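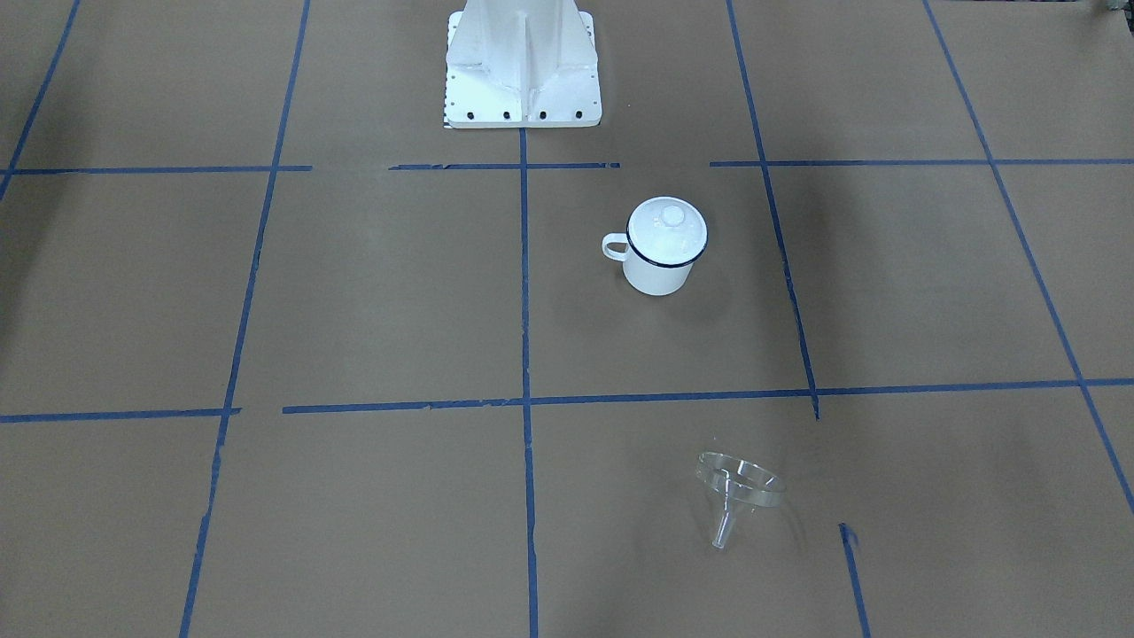

Para Raili Huttunen, regra de célula que não cabe numa folha acaba na gaveta. Saranya Kamath concorda em parte. Ela cuida dos procedimentos da Okero e passou os últimos meses a reescrever o manual das bancadas com robôs, que tinha 696 linhas e ficou com oito páginas.

"O manual antigo dizia tudo e ninguém encontrava nada", conta. O novo começa pela marcação do chão. Cada objeto fica dentro de um retângulo de fita, e quem o muda de lugar regista a mudança antes de retomar o trabalho. "Uma caneca ou um funil fora da célula prevista já é outra tarefa. Tem de ficar escrito."

A fita azul sobre papel kraft foi discutida durante semanas. Eetu Nieminen preferia linhas pintadas. Kamath ficou com a fita, que se troca depressa, mas admite que descola e desalinha. A revisão é feita a cada quatro turnos, por duas pessoas, e uma delas não pode ter montado a bancada.

E as folgas entre um troço e outro? "Toleramos, desde que se perceba qual é a célula. Se há dúvida, refaz-se a linha."

O ponto mais contestado continua a ser a entrada na área. A regra manda parar o robô e confirmar a paragem em voz alta, mesmo para apanhar uma peça leve. "Houve queixas em janeiro, diziam que era lento. É lento, sim. Fica como está."

A versão revista entra em vigor a 7 de julho.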